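Final Project Report — Desk arm with wrist camera
Group: Urszula Brzozowska, Narendra Bhardwaj, Leszek Zalewska
Supervisor: Helmut Hinrichs

1. What we set out to do

Build a small arm that can sit on a bench in the shared workshop, find a part on the table with a camera on its wrist, pick it up and drop it in a tray. Budget was 400 including the motors. No lidar, no depth camera, no outside help with the frame. We got most of it done. The tray part works, the finding part works sometimes, see section 4.

2. Hardware

Base and shoulder are from the Udov kit, the older one, bought used. Upper arm and forearm we cut ourselves in March. First forearm was too long and the elbow motor got hot just holding it up, so we cut a second one shorter. Reach is now 134 mm less than the plan said. Fine for the bench.

Gripper is printed, two fingers, one servo. Pads are cut from a bike inner tube and glued on. Glue let go twice. We switched to screws after that and it has held.

Controller board is a Serport. Power supply came out of a dead printer Dorota Nowicki had in her locker (thanks Dorota). Cable from the wrist runs down the outside of the arm with zip ties, we wanted it inside but the elbow pinches it. Leave more slack than you think, we pulled the camera plug out of its socket during homing and lost an afternoon looking for a software bug that wasnt there.

3. Camera and close range

The camera is fixed focus. It was cheap and it was already in the drawer. At normal working height it's good enough, we can find the edges of a part and get its angle. The trouble starts on the way down. The lens gets too close and everything goes soft, and the detector has nothing left to work on.

We read through the lens notes and tried turning the lens in its thread. That moves the sharp zone closer but then the search view from higher up is bad. You can't have both with this lens.

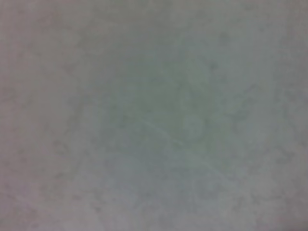

So the detector is only allowed to run down to 113 mm above the table. Under that the arm stops looking and goes straight down on the last good position. Narendra wrote this part. If the part gets bumped during the blind stretch the gripper closes on nothing and goes back up, then the search starts over. Slow but it doesnt break anything.

We also log a sharpness number for every frame. Low number for a while = too close or something is over the lens. Leszek wanted the arm to use this to stop itself before touching the table. We tried, it is not reliable. Plain surfaces score low even from higher up, so the arm kept stopping for no reason. Took it out again. The number is still in the log file if the next group wants it.

4. Results

Big parts (the Nukholm brackets) — picked up most of the time. Small washers, poor. Shiny parts bad under the ceiling lights, better with the bench lamp off. Calibration drifts after the arm has been running for a while, roughly 2 mm at the gripper, we think it's the shoulder joint working loose. Tightening it helps until it doesn't.

Worst failure: Urszula had the table height set wrong after we moved the arm to the other bench. The gripper pushed into the tabletop and stripped the wrist gear. Spare gear was from Marciniak, came quick. Table height is now measured at startup and not typed in by hand.

5. Left to do

- second camera looking from the side, or a lens with focus
- a proper bearing in the shoulder
- touch switch in the fingertip so the blind part isnt so blind
- clean up the code, the homing routine is in there two times
- label the cables!!

Parts list and wiring are in the binder on the shelf over the drill press. Helmut has the key to the cabinet with the spare servos.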